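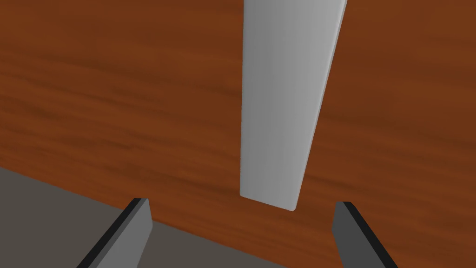 Sze-wing Lui had never worked on a costume drama before she was hired as production designer on The Salt House, the movie follow-up to the television series that ended three years ago. She had seen two episodes. She watched the remaining 37 in the two weeks before her first meeting with the producers.

"I took notes on the wallpaper," she says. "I could tell you which room people were standing in before I could tell you their names."

The movie opens in September. It picks up the Mabaso family, who run a shipping business out of a fictional port town called Graleck, in the year after the series left them. Lui's job was to rebuild a house that viewers already knew, because the original sets had been broken up and sold when the show was canceled.

"People assume it was all in a warehouse," she says. "It wasn't. The staircase went to a hotel. The dining room doors were in somebody's garage. We got the doors back. We didn't get the staircase."

The new one was built from still pictures and from a set of drawings with coffee on them. It has 20 steps. The old one had 19, and the extra step was put in so that the camera could hold on the lead actress a little longer when she comes down in the first scene. Lui expects letters.

"Fans of this show are very exact. There was a clock in the hall that ran slow all through season two, and it was just a clock that ran slow. They have theories about it. So I put the clock back and set it slow."

She grew up over her parents' framing shop and studied architecture for two years before leaving to paint scenery for a touring theater company. Her first movie job was on a low-budget thriller called Traria, where she was the whole art department for the first week. She says it taught her to ask what a camera was going to look at before she bought anything.

On The Salt House she had a crew of 95 at the busiest point. They dressed four floors of interiors on two stages, plus a stretch of dock with a working crane. The prop list ran to 2,255 items, from account books to fish knives. Lui signed off on the list herself and can still recite parts of it.

The director is Fung-ping Chu, who made the last six episodes of the series. Lui says they disagreed about color for most of the preparation period. Chu wanted the house darker than it had been on television. Lui thought a theater screen would make it dark enough.

"We painted one wall of the library three times," she says. "Then we shot a test and projected it, and we both picked the second one. That was a good day. After that we argued less."

Chu, reached by phone from the sound mix, remembers it the same way, except for the number of coats.

"Four," Chu says. "But she's right about the rest. She kept telling me a room has to look like people have been cold in it. I started saying it to the actors."

The shoot lasted 39 days, short for a picture with this many costumes and this many dinners. There are five dinner scenes. For the longest one, the food had to be replaced every two hours under the lights, and the cast were given cold potatoes because they are quiet to chew.

Lui does not see the finished movie as hers, and she doesn't plan to go to the premiere. She will be on location for Vistarix, a science fiction picture set mostly inside a mining ship. She has already been told there will be no wallpaper.

"I asked," she says. "I thought the captain might have some."

She would come back for a second Salt House movie if there is one. The producers have kept the sets in storage this time, folded flat and labeled, and Lui has a copy of the inventory at home. The staircase is in three pieces. The clock went back to the prop house it was rented from, and she has asked them to call her before they sell it.

As for the original staircase, she finally went to see it after the shoot was over. She booked a room at the hotel and walked up and down a few times with her suitcase.

"It's narrower than ours," she says. "They've put carpet on it. Green."

The Salt House is in theaters in September.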